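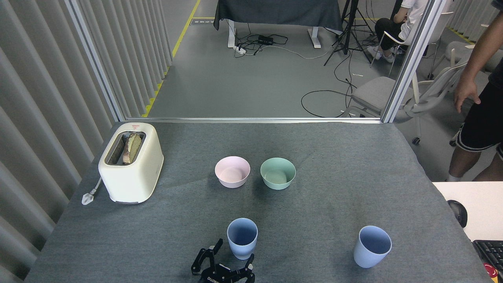
What do you need on the table for a small breakfast? A toaster, a bowl for each person, a cup for each person, and enough bare space between them that you can put your elbows down.

That was the first thing I asked the woman who runs the breakfast table at Flikik, and it was the shortest answer I got from her all morning. Flikik is a little shop and tearoom that sells everyday kitchen things, and on Monday mornings she teaches a class there on setting a table, for people who have just moved into a first place of their own, or a much smaller place than the one they had before. I went along meaning to stay an hour and left well after lunch, with a bag of bread heels for my freezer and more opinions about cups than I ever thought I'd hold.

"People come in thinking they need the set," she told me, pouring the coffee. "The big box, with the eight of everything, and the little pitcher. And I love a little pitcher! But they have a counter the size of a tray, and one cabinet, and the big box goes under the bed and stays there."

So she starts her students with two of each thing. Two bowls, two cups. She likes the bowls in different colors, a pink and a green for instance, and the cups the same, and when I asked why she laughed and said it came from her own house, where for years there were arguments over whose bowl was whose (she had a pink one, and her sister was always finishing her oatmeal out of it). Cups get rinsed and swapped all day long, she says, so there you may as well have them match.

The toaster is where she gets serious. She wants it off to one side, toward the back, on the side where the outlet is, so that the cord never has to cross in front of anybody. She wants it unplugged when the meal is over, and the plug laid down flat where you can see it. She is fond of the plain two-slot kind, in cream if you can find it, and she told me a long and happy story about one she bought secondhand from a place called Citon, which outlived two kitchens and a flood in the basement.

"I go by the crust," she said about the toast itself. "If the crust has gone brown, I'm done. I don't trust the numbers on the dial, every toaster has its own idea of what a three is."

She puts a cloth under everything, too, and a thick one. Gray felt is a favorite of hers for practice tables, because it's quiet. Thirteen people setting down cups on bare wood, she says, is a sound you carry home with you. For real meals at home she'd pick something that goes in the wash, and she warned me off felt for anyone who eats jam, which I do, in quantity. 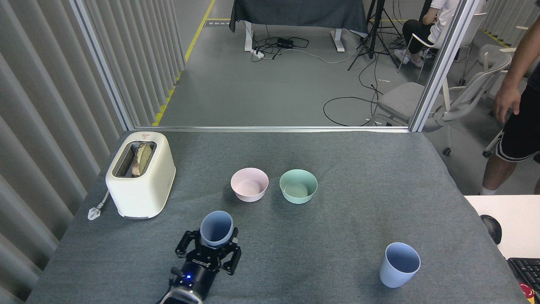 Šťastný, a regular at the Monday class, leaned over from the next table at this point to say that plastic cups were all very well in the morning but that tea tasted wrong in them, and that a person ought to own at least one heavy mug. She took this very well. They have evidently had the conversation before.

"One mug," she said. "Fine. One mug each, and it lives on a hook."

Her case for light plastic is that you'll use it. You'll carry it out to the steps, you'll hand it to a child, you won't wince when it goes over. She likes a cup that is a bit wider at the top than at the bottom, which stacks nicely and gives you something to get hold of down low, and she showed me, several times over, how to set one down gently and let go without dragging the cloth along with it. I had never given that any thought. I've been dragging the cloth all my life.

We went on to the clearing up, which she does in the same order every time: cups first, then bowls, then crumbs, and the toaster last of all, once it has cooled. She shakes it out over the sink and wipes the outside with a barely damp rag. The students at Flikik do the whole routine twice in a morning, and she told me the second time always goes faster and with a lot more talking.

Before I left I asked what she has on her own table at home these days. A blue cup, she said, one of the old ones, and a bowl her sister gave her for her birthday. It's pink.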